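Tavley Paper Swatches README

Hi, and thanks for downloading! Tavley is my big pile of scanned ink and paper swatches, packed up so other card makers and scrapbookers can use it without having to paint all those little squares themselves (my wrist says you're welcome). There are 3612 swatches in this release, each one saved as a PNG with a matching row in swatches.csv.

What's in the folder

swatches/ has the scans, sorted by paper first and then by ink family. papers/ has one blank scan of every paper, so you can see how warm or cool the background is before you start comparing colors. swatches.csv is the list of everything, and notes.txt is me rambling about which inks feathered and which ones behaved. Please read the notes on vellum before you write to me about vellum!

The inks cover 166 colors on 18 papers. If you do the math you'll see that doesn't reach the total, and that's from the blended swatches, where I laid one color over another just to see what would happen. Those have "mix" in the file name.

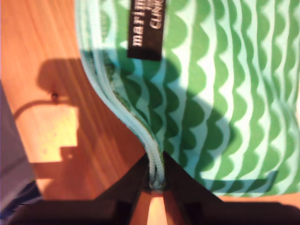 Green and white scallops on a zippered pouch.

How I made them

I cut the squares with a plain paper trimmer, inked them with a foam dauber, and left them overnight before scanning. Everything was scanned at 800 dpi with the auto color turned off. I can't say this loudly enough, leave auto color off if you want to add your own! Elaine Camargo did the whole Holanda cardstock set on her scanner, and we put the same gray card through both machines so the two batches would match. The pinks are still a hair warmer on hers.

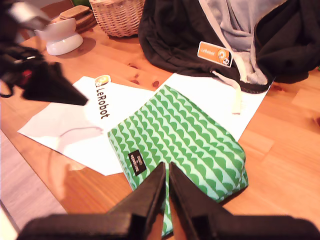

Words and scans by Marlene Barbosa | Last updated in July

The columns in swatches.csv are file, paper, ink, family, coats and finish. Coats is 1 or 2, and finish is matte, shimmer or glossy. Anything with a blank finish means I forgot to write it down and couldn't tell later, so feel free to send me your best guess. Ink names are typed just the way they were on the pad, odd spellings and all.

If you use Skisum to plan your layouts, import the CSV first and then point it at the swatches folder. Doing it the other way around gives you a lovely page of gray boxes (ask me how I know). Clidumix opens the folder as is.

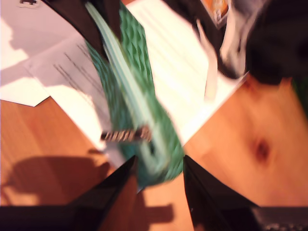
Green mesh net bag.

Things to watch out for

Shimmer inks scan flat. I tried tilting the paper, I tried a second pass, and they still look like plain old matte on screen, so trust the finish column over your eyes. The kraft paper swatches run dark too. And there are two teals that look the same on my monitor but very different on a card, so please do a test scrap before you stamp forty invitations.

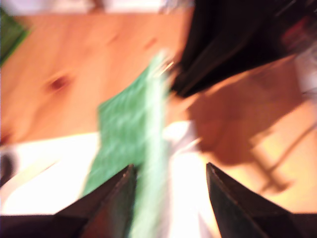 I'd also go easy on the yellows. Most of them needed two coats to show up on the cream papers, and a few went a little green along the edges where the dauber overlapped.

Using and sharing

Use the swatches for anything you make, including cards you sell. I only ask that you don't repost the whole set as your own, and that you keep this README with it if you pass it along to a friend. Shalini Ahuja proofread the file names and Yoon-hee Myung added the mulberry papers, so they get credit too.

Next up is a watercolor paper set, once I've found one that doesn't curl up in the scanner.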